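Home | News | Business | Culture | Town Council | Contact

Last updated: October, 4:15 p.m.

Dultau furniture library opens second lending room in former print shop

The furniture library in Dultau will open a second lending room before the end of the month. It will be in the former print shop on Halvorsen Street, which has stood empty for two years. The town council agreed on the lease at its last meeting, and the first tables and chairs were carried in this week.

The library works in a simple way. A member pays a yearly fee and can then borrow furniture for a family party, a long visit, or the first months in a new apartment. When the time is over, the piece comes back, is checked and cleaned, and goes to the next household. At present the collection has 569 pieces. Tables and chairs are borrowed most often, followed by children's beds and bookshelves.

The old room, next to the bus station, became too small already last winter. Large dining tables had to be stored standing on their side, and members who wanted to see one before borrowing it had to wait until it could be moved. In the new room the large pieces will stand on the floor as they do in a home, so that people can sit down and try them. The bus station room stays open for chairs, lamps and smaller things.

Members can keep a table for up to 60 days. For beds and bookshelves the time is longer, and it can be extended once if no other member is waiting. Small scratches are accepted as normal use. For bigger damage the member pays a part of the repair, but never more than the yearly fee. 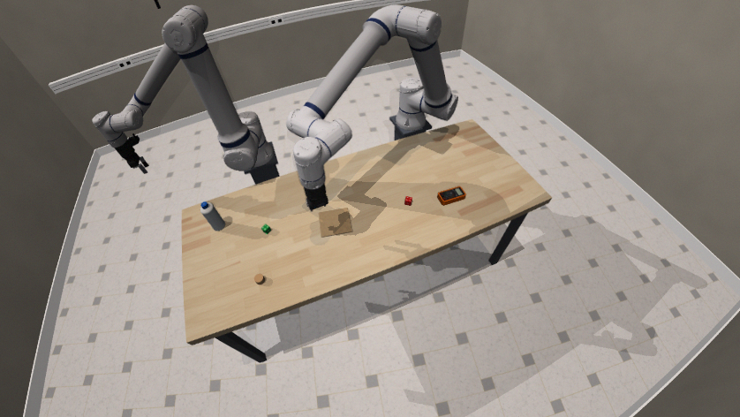
TOWN & HOUSEHOLD

Repairs will also move to Halvorsen Street. Until now they were done by the joinery Flallitz, in its own workshop on the edge of town, and each piece had to be driven there and back. From the opening on, a joiner from the company will work in the back of the print shop on two mornings a week. Members may bring a piece of their own furniture and ask for advice, but repairs of private furniture are not included in the fee.

The joinery also gave some recommendations for the collection. It prefers tables with solid wooden tops, because these can be sanded several times and still look good afterward. Metal legs are welcome if they can be unscrewed for transport, as many stairways in the old part of Dultau are narrow. Glass tops will no longer be accepted as donations. The library had to take several of them out of use in the past years, and the replacement glass was often more expensive than a complete used table.

Not all neighbors were happy with the plan at first. Halvorsen Street is a one-way street, and residents were afraid that vans would stop in front of their doors the whole day. The council has now marked a loading space at the side of the building – it may be used for 30 minutes at a time, and not in the evening. The situation will be looked at again in spring.

The yearly fee stays at 19 for single persons and does not change with the second room. Families pay a little more, and students can join at half price if they show a valid card. Who is already a member does not need to register again, the same card is valid in both places.

For people without a car, the library will start a delivery service together with the transport company Jetari. Deliveries can be booked at the desk or by phone, at least three days ahead. The driver brings the piece to the front door of the building. Help with carrying it upstairs must be asked for when booking and costs extra.

Donations of used furniture are taken again after the opening. The library asks people to call first and not to leave furniture in front of the door, also when the room is closed only for a short time. Most needed at the moment are extendable tables, high chairs for small children, and desks which fit into a small bedroom.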